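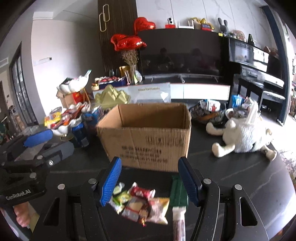 Broketti packs snack boxes. Mixed ones, sweet and salty, for birthdays, new apartments, kids away at college, aunts who say they don't want anything. Everything gets sorted by hand before it goes in. We like to see it all out at once, so the packets get heaped on the floor next to an open brown box, and you pick through from there – the green and yellow wrapper, the long clear packet with the brown stick-shaped snack, the tiny sweets that slide under everything else. Slow way of doing it. We've tried faster and the boxes came out dull.

Who we are

Started by Anikó Nyitrai and Nelu Voicu, out of Anikó's front room on the Rovevwood side of town. First box went to Nelu's sister. Second one too, she asked again. Six of us now, most part time. Noelia Goicoechea does the buying and has strong views on crackers. Paraschiva Tănase handles orders, returns, the phone and whatever else is left over. If you've emailed us it was probaly her who answered.

We moved the storage to Cakwood two years ago. Shelves there, a proper sink, a door that locks. But plenty of sorting still happens in people's living rooms and we don't see that changing. Good light, somewhere to sit, tea.

What goes in a box

Depends on the size. Small, medium, family. Every box gets something crunchy, something chewy, chocolate, and a handful of single wrapped candies to fill the corners. Corners matter, a box with empty corners rattles all the way to Ohio. Bags go upright at the back, flat packets down the front, loose candy last. Nothing heavy on top of crackers – see Noelia, above.

Bowls for the small stuff. Anything smaller than your thumb goes in a bowl first or it's gone under the couch. We also do bowl fills now, for weddings and holiday tables: you have the bowls, we bring what goes in them and pile it up until it looks generous. Mixed colors work best. Red and orange wrappers on white is hard to beat. 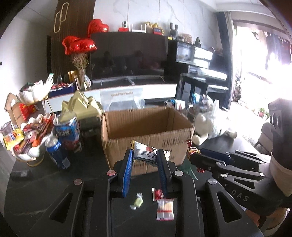

White lotus bowl, filled to the top, with a petal bowl on the gold stand above.

Last January was our biggest month so far, 948 boxes. Too many frankly. We ran out of the medium cartons and had to send some orders in the family size with extra candy, no charge. A few people wrote to ask if that was a permanent offer. It is not, sorry.

How to order

Through the form, or call. Tell us who it's for, what they don't eat, and any allergies. Please don't leave allergies for the notes field at the bottom, there's a seperate line for it. Orders go out within eight days, sooner if we have the stock. Gift cards are free, write your own message or leave it blank. Chocolate ships all year except the really hot weeks, then we swap it for cookies and tell you first.

Plush toys can go in the family box if you send one to us, nothing bigger than the carton obviously. Ribbon on request.

What people tell us

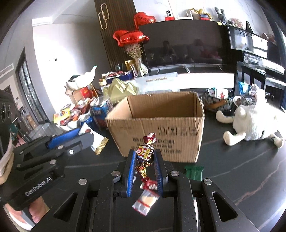 Sebastian Mihăilă wrote that his grandmother emptied her box onto the carpet, made everyone choose one thing, then put the rest back and hid it in the laundry room. He wanted to know if we could leave out the salty crackers next time and double the striped chocolates, and whether the bag for the loose candy could be tied a bit less tight, her hands aren't great. Yes to all of it. We've switched to a fold-over bag for any order that asks.

Questions about bulk orders, schools, offices – ask for Paraschiva. For bowl fills ask for Anikó, mornings are best.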